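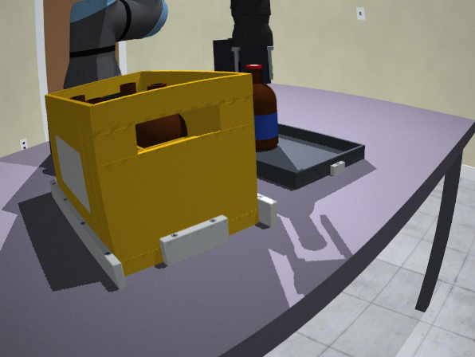
4.2 Running the bottle demo for visitors

1. Seat the yellow crate against its fixture blocks. Do not trust your eye; push.
2. Stand one bottle in the tray, cap up.
3. Keep visitors 2 metres back — 3 if they are engineers.
4. Start the cycle and talk for 12 seconds.

Note: Someone will ask if it pours. It does not.

Caution: Never reach in to straighten a bottle. Press Stop, then fetch Irena Kalinowski.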